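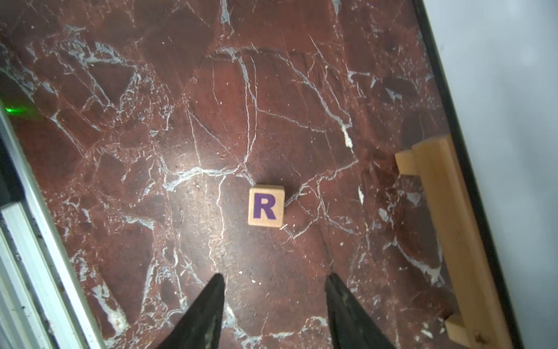
I had the afternoon free in October, so I drove out to the open day at Gradudia. They're in the old industrial park past the rail yard, in the building that used to be a tile warehouse. I'd seen the sign from the road for a couple of years and never knew what they did in there. The flyer at the library said robots, free parking and coffee, and that was enough for me.

I got there a little after 1. The parking lot was mostly full and I ended up on the grass next to a van from Sikov, the heating company. Inside the door you sign your name on a sheet and get a sticker. My sign-in number was 34, so it wasn't exactly a mob, but the place isn't large and it felt busy enough.

They split us into groups. Ours was led by Dagmar Vávra, who runs the small lab on the ground floor. She talks fast and walks fast. She gave us the short history first: the company started out repairing conveyor equipment, then got into building test setups for other people, and now most of the work is on arms that pick up small things. She said picking up small things pays better than conveyors ever did.

The first stop was a big orange arm behind a fence, and it was switched off. They had a problem with it that morning and were waiting on a part. We looked at it for a minute and moved on. A man behind me was disappointed because he had brought his grandson to see that one in particular.

The second stop was the one I liked best, and I stayed there much longer than I was supposed to. It's a work surface of dark red marble with white veins all through it, with a small arm working over it. Next to the arm was a screen showing what its wrist camera sees. When I got up to the screen it had a little wooden block in the middle, with a purple letter R on top, and the two black fingers of the gripper coming up from the bottom of the picture. There's a wooden rack on the right side of the marble, and that's where the blocks go.

I asked about the marble. I figured a lab would use something plain. Dagmar said they had a plain white table for the first year and the arm got very good at finding blocks on it, and then a customer put the same setup on a patterned counter and it missed half of them. So now they practice on surfaces that are hard to look at. When you watch the camera view you can see why that one counts as hard. The veins cross everywhere and they break the stone up into angular patches, some deep maroon and some nearly black. My own eyes went to the letter first and the block second.

The job is simple to describe. The arm comes down over a block, closes on it, lifts it, and sets it in the rack. Then it goes back for another. It's slow. I had expected it to be quick like the ones in car factory videos, but it moves at the speed of somebody putting away good glasses. Dagmar said they could run it faster and they choose not to with visitors leaning in.

I watched it work for a while. Most of the tries went fine. On one the fingers closed too high and slid off the rounded edge of the block, and the block turned a little and stayed where it was. The arm backed up, waited, and came down again from a slightly different angle and got it. People clapped for that one. On another it just stopped in the air and Iveta Skála, who was at the keyboard, had to send it back to its starting position. She keeps a paper tally on a clipboard along with whatever the computer saves. Their total for the month was 1,253 picks, and the goal had been 1,000, so they were pleased.

There was a question from a woman in our group about whether it can read the letters. Iveta said it can if they ask it to, and that sometimes the task is to put the letters in order, but that day they were only doing pick and place. Someone asked if it could spell his name and she said to come back next year.

She let a few of us try driving it by hand. You hold a controller with a trigger and the arm follows you, a bit behind. I was bad at it. The hard part is depth. Looking at the screen, I was sure I was right over the block, and when I pulled the trigger the fingers closed on nothing well above it. On my third try I got one up, and then I let go of the trigger too early and dropped it short of the rack. A girl who looked to be in middle school went after me and placed hers on the first attempt. I asked Iveta how long it took her to learn and she said a week to be okay and a few months to be any good.

The third stop was upstairs, a talk with slides about a project called Sarkar. It has to do with sorting returned parts for a warehouse in Grastov. I'll be fair and say I didn't follow all of it. The room was warm and the slides had a lot of small type. The part I remember is that the sorting itself was the easy bit and getting the bins delivered facing the same way took most of the first winter.

Coffee was in the hallway, with poppy seed cake that was gone by the time I came down. I went back to the marble table instead and watched a few more. By then the crowd had thinned out and you could hear the gripper, a small dry click each time it closed.

I left at 4. They are planning another open day in the spring, and Dagmar said the orange arm should be running by then. There were 2 sign-up sheets at the door, one for the newsletter and one for school groups. I put my name on the first one. If you go, park on the far side of the building, where it's paved. The grass was soft and it took me a few tries to get out.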